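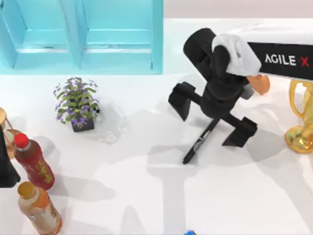 You should never let a robot near a real pen until it's been bored to death with a pretend one, according to Rachid Berrada, and he had told me that twice before I'd found a place to put my bag down. So that's how my evening at Starach began!

Starach is the shared workshop behind the tile store on Nasr Street, and I'd gone over to meet Othmane Badawi and see Plirka, the drawing robot he's been building there (and at home, and on one long train ride) since December. Plirka is supposed to letter signs. Big friendly hand-drawn ones, the kind you see outside a bakery. Right now it does most of its lettering on a computer, with a black gripper holding a black marker over a white tabletop, and I have to say I got pretty attached to it.

"It's the same job, only the ink's free," Othmane told me, scrolling around the simulated table. "I work on the drawing in here at night, and on Saturdays I'm over at the bench fighting with the real arm."

The real arm is a homemade thing, still missing its cover, clamped to the end of a bench next to the drill press. He's put $199 of his own money into motors and brackets so far and he's a bit proud of that number. The simulated one is a different machine altogether, a ready-made model he loaded so he could get going on the pen problem before his own arm could even lift itself.

I asked what the pen problem was, and oh, did I get an answer.

"Everybody thinks it's the letters," he said. "The letters are easy! A letter's a list of places to go. What's hard is the last little bit on the way down. Too high and you get no line. Too low and you squash the tip, or the arm bends and you're drawing an inch from where you think you are."

He had the marker parked with its tip very close to the table, and he left it there on the screen the whole time we talked, like a bookmark. He went through his notes with me too, a fat spiral pad with coffee on it. He ran 3000 touchdowns in simulation over the spring - only touchdowns, no letters - changing the tilt of the pen and the speed of the drop. Then he picked the settings that behaved best and tried them on the bench arm with a fresh marker and a roll of butcher paper.

And? "Seventy... hang on, it's written here. 73 dots. I wanted a hundred. The other ones were either nothing or a hole in the paper."

Rachid had wandered back over by this point with a bag of pistachios. He does not share the pistachios, by the way. "Tell her about the spring," he said.

So the spring. The bench arm's pen holder used to be a solid clamp, and Rachid had been saying for weeks that it needed some give. Othmane didn't want to add a part he couldn't model properly. They argued about it (both of them still argue about it, I heard a fresh round) and in the end Rachid made a sliding sleeve with a spring out of a ballpoint and left it on the bench with a note. Othmane tried it that same evening.

"It's better," he admitted. "It's a lot better. I still want to know why it's better."

I liked that answer so much I wrote it on my hand.

We spent a while on tilt, a subject I had no opinions about when I walked in. Hold the marker straight up and you can reach every direction the same way, but a chisel tip looks awful. Lean it over and the line gets lovely on the way down and scratchy on the way back. Othmane leans it. He plans each letter so most strokes pull away from the tip, just like a sign painter would, and he's logged 358 strokes on paper with the sleeve fitted, graded by eye from "nice" to "no."

The lowercase g is mostly "no."

What's next? A full word, in public, at the Drokavano street fair, on a board propped flat on two sawhorses. He hasn't decided on the word. Rachid is pushing for one without a g in it. Othmane would like to fix the wrist motor first, because it buzzes and he can see the buzz in the line, and he still has to print the cover.

I asked if I could have one of the test sheets to take home and he dug through the pile for ages trying to find me a good one. I took a bad one - three rows of wobbly a's and a hole - and it's on my fridge.

Print this page | E-mail this to a friend

We use cookies to remember your settings. By continuing to read, you agree to our cookie policy. OK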